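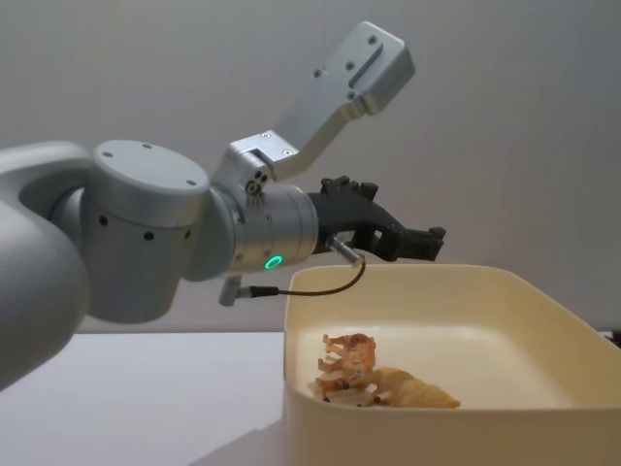
The Distance Setting

A short story

Arne had set the distance to 2 kilometers, and Jiltent had only one woman to show him.

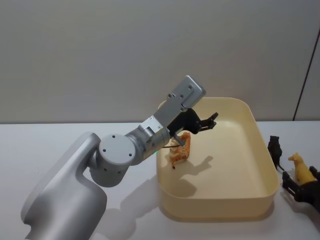

Ilse Stüber

Her name was Maren and he knew her already. She worked at the pharmacy in Hollum, behind the counter on the left side, and in October she had sold him drops for his ear. In her photo she stood on the dike with her hair in her face. Under it she had written: "I like soup, swimming and people who answer."

Arne looked at this sentence for a long time. Then he put the phone under a newspaper and went to feed the hens.

It was his sister who had installed the app. She lived in Wendt, where one could swipe a whole evening and never meet a neighbor. "In a village it is different," he had told her. "If I press the heart, I must find another pharmacy."

"Then make the circle bigger," she said.

So he made it bigger. At 175 kilometers there were many women. They climbed rocks, they held glasses, they had been in Peru. He wrote to a teacher who kept bees, and they exchanged messages for nine days, mostly about the bees. On the tenth day she wrote that he seemed very kind, and after that she wrote no more. He read the whole conversation again to look for his mistake. He found a spelling error, but it was hers.

In November his ear began to hurt again.

He waited two days, hoping that it would go away alone. Then he drove to the pharmacy shortly before six, when it was dark and the street was full of wet leaves. Maren was on the left. On the right stood old Mr. Warnex, who was slow and had no photo anywhere. Arne went to the right.

"The same drops as last time?" asked Mr. Warnex.

"I don't remember what they were called."

"Maren, what did the gentleman have for his ear?"

She came over with her reading glasses pushed up in her hair and looked at the computer, though Arne had the feeling that she did not need to look. She took the small box from the drawer and put it on the counter in front of him.

"Three drops, morning and evening," she said. "And lie on your side for five minutes. Last time you probably stood up too early."

"That is possible," said Arne. He had stood up at once, both times a day, because of the hens.

He paid. Mr. Warnex went to the back to turn off the lights in the window, and it took him a while.

"You have a good picture," said Maren quietly. "With the rooster." 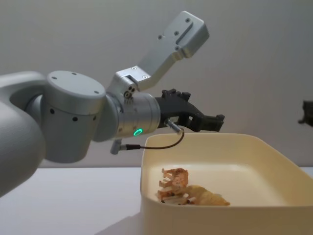
Arne felt that his face was getting warm, first on the side with the bad ear. He had not thought that the circle went in both directions, that if he could see her then she could also see him – and for how long already?

"He is dead now," he said. "The rooster."

"I'm sorry."

"He was old."

She nodded. She pulled the glasses down, wrote something on the box with a ballpoint pen and pushed it a little nearer to him. He put it in his coat without reading it, said good evening to both of them and walked to the car.

At home he lay down on the sofa on his right side. He held the box close to the lamp. It said: three drops, mornings and evenings. Under this stood: soup, Hollum 14, after seven.

The clock in the kitchen showed twenty past six. He had to lie still for five minutes, and this time he did it.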